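My kids have been begging me to take them to the judo open house in Hatville ever since the flyer came home from school, and this September we finally made it over. It's a longer drive than I remembered (we got stuck behind a tractor outside Wernstead and the little one needed two bathroom stops!), but we walked in right at 9 in the morning, just as they were rolling out the mats.

Coach Na-rae Choo welcomed everybody at the door and had the children take off their shoes and line them up along the wall, which I can't get mine to do at home for love or money. Then they learned to bow, and after that they learned to fall. I had no idea there was so much to falling! They spent a good half hour slapping the mat and giggling, and my son, who cries over a stubbed toe, got up every single time and ran to the back of the line to go again.

There were up to 200 people through the building over the day, or so the lady at the sign-in table told me, and I believe it — we could hardly find a place to set down our coats. Parents were allowed to sit close and ask questions, and I asked plenty.

My favorite part was the demonstration by Chae-won Sung, who is 13 and competes all over the state. She threw a boy a head taller than she is, then helped him up and fixed his belt for him. My daughter's mouth was hanging open. Afterward Chae-won sat on the edge of the mat and let the younger girls ask her anything they liked, and I heard a lot about what she eats for breakfast (oatmeal, mostly). 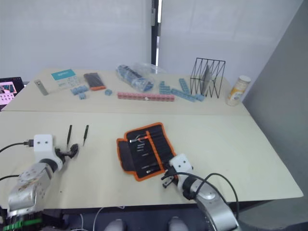 We stayed for lunch, and then the kids wanted to go back in for the tumbling games, so of course we did. The beginner class runs twice a week, and your first 2 visits are free, with a loaner uniform if you call ahead. I picked up the schedule and it's on our refrigerator now, next to the soccer one — I still have to figure out how we'd get from one to the other on practice nights.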